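Korneo Cocina 4, paquete de escenas para simulación: análisis tras un mes de uso

Clirham vende desde marzo la cuarta entrega de su paquete de cocinas simuladas para brazos con pinza de dos dedos. Lo hemos usado durante un mes en el laboratorio para preparar tareas de agarre y colocación antes de pasarlas al brazo físico. La licencia es anual, por puesto, e incluye las actualizaciones.

El paquete trae 32 cocinas y 114 objetos manipulables. La instalación no dio problemas en dos de los tres equipos. En el tercero hubo que borrar a mano la caché de texturas de la versión anterior, un paso que el manual menciona solo en el anexo final. La primera carga es lenta; las siguientes, bastante menos.

Las cocinas se montan por piezas: encimera, paredes, suelo y muebles se eligen por separado, y el editor guarda cada combinación con su semilla. Nosotros dejamos fija la 2037 para todas las pruebas de agarre por el borde, que son las que más nos interesaban. Las tablas y bandejas son un caso difícil para una pinza paralela, y muchos paquetes las resuelven con un bloque liso sin ningún detalle.
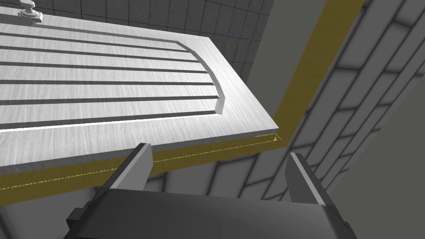
El modelo de colisión de los objetos planos ha mejorado respecto a la tercera entrega. Antes los dedos atravesaban el canto al cerrar deprisa y la pieza salía despedida. Ahora el contacto es estable a velocidad normal y solo falla si se sube mucho la fuerza de cierre. El rozamiento se ajusta por objeto, aunque el valor por defecto nos pareció demasiado alto: una política entrenada con él suelta las piezas en cuanto pasa al brazo real. Conviene bajarlo desde el principio.

La cámara montada en la muñeca se configura en un archivo aparte. Se puede cambiar la posición, el ángulo y el campo visual, pero no hay vista previa, así que toca guardar, recargar y comprobar. En Zorken, el paquete que usábamos antes, esto se hacía con la escena abierta.

La iluminación es correcta, sin más. Las sombras son suaves y los materiales se distinguen bien entre sí, pero la variación automática de luces se queda corta para quien quiera entrenar solo con imágenes.

El soporte responde por correo desde la oficina de Cârstea. Enviamos dos consultas; una se resolvió la misma tarde y la otra, sobre la exportación de trayectorias, sigue abierta.

A favor: física de contacto, catálogo de objetos, semillas reproducibles.
En contra: rozamiento por defecto, cámara sin vista previa, documentación desordenada.

Lo recomendamos a grupos que ya trabajen con agarre y tengan a alguien que sepa tocar los archivos de configuración. Quien tenga la tercera entrega y solo use vasos y cajas puede esperar a la próxima.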